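Home | Talks | Workplace Programs | Archive | Contact

Automation at the Packing Table: What Changes for Staff
Speaker notes, Fuchs site briefing
05/11/2025
Reading time: 3 minutes

Opening

Good morning, and thank you for making time between shifts. The purpose of this session is to set out what the Votau program means for people who work at the packing and sorting tables at Rutuvitz. Questions on pay grades will be taken at the end and answered in writing by the personnel office.

[Pause. Confirm that the back rows can hear.]

Why the tables come first

Handling bottles is a large part of the daily work on this site. Each one is picked up, turned, checked for its label and set down again. Staff have reported sore wrists and tired shoulders from this task for several years, and the September survey placed it first among the jobs people would like to do less often. Management has accepted that finding.

The Skiloris trial began with 2 tables. It covers plastic bottles only. Glass, pouches and anything with a damaged seal will continue to be handled by hand, and no date has been set for changing this.

[Next slide. Leave it up during the following section.]
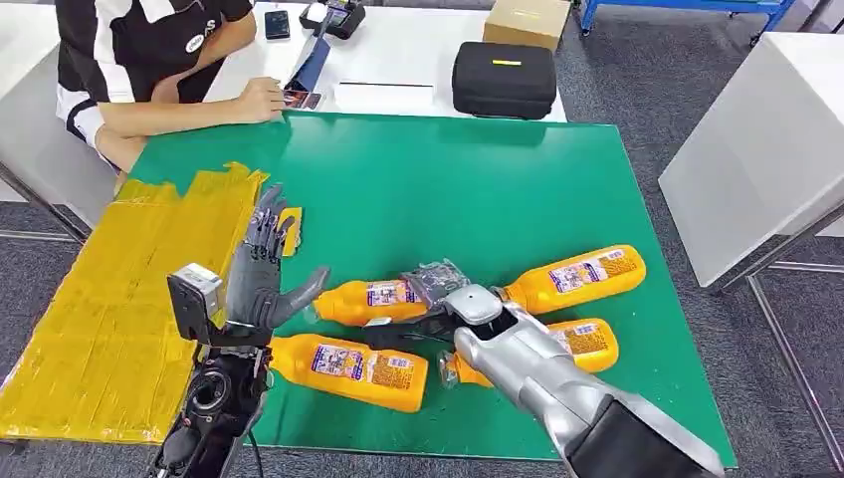

Slide 4. Bottle handling on the green mat, with a person seated at the far side of the work area.

Bottles do not arrive in neat rows. They lie at different angles and close together, and a hand closing on one of them has others right beside it. A person sorts this out without thinking. For the machine it is the hard part of the job, and the trial team has spent more hours on it than on any other step.

Please note the seat across the table. Under the site rules for the trial, a trained member of staff is present whenever the arms are powered. The operator has authority to stop work at any time and does not need a supervisor's approval to do so. A stop will not be counted against the operator or the shift.

What changes in the working day

The table operator role is a new one. It involves less lifting and more watching, and we recognize that watching is tiring in its own way. Operators will therefore rotate off the table after 40 minutes. During the first weeks some colleagues found the rotation too frequent and asked to stay longer. The limit has been kept for now and will be reviewed with the shift representatives.

Training takes 3 days. It is paid at the normal rate and held during working hours. Places are open to all table staff, including part-time staff, and previous experience with computers is not required.

Output targets for staffed tables have not been raised. The trial tables are measured separately, in batches of 500 bottles, and their results will not be used to compare individual employees.

[If asked about job numbers: the written commitment is that no table position will be removed during the trial. Do not speak beyond that commitment. A decision on the period after the trial has not been made.]

Concerns already received

Several people asked whether they would be recorded while seated at the table. Any recording made for the trial is used to improve handling, and line managers have no access to it. A copy of the policy is posted outside the training room.

Others asked who is responsible when a bottle is dropped or a cap comes loose. The operator logs the event and the trial team reviews it. Cleaning follows the existing spill procedure.

Close

Sign-up sheets for the next training group are at the front desk. Written questions may be left in the box beside them.

Related items
Votau program: terms of the trial
Skiloris operator training, course outline
Rotation and rest breaks at Rutuvitz
September staff survey: summary of results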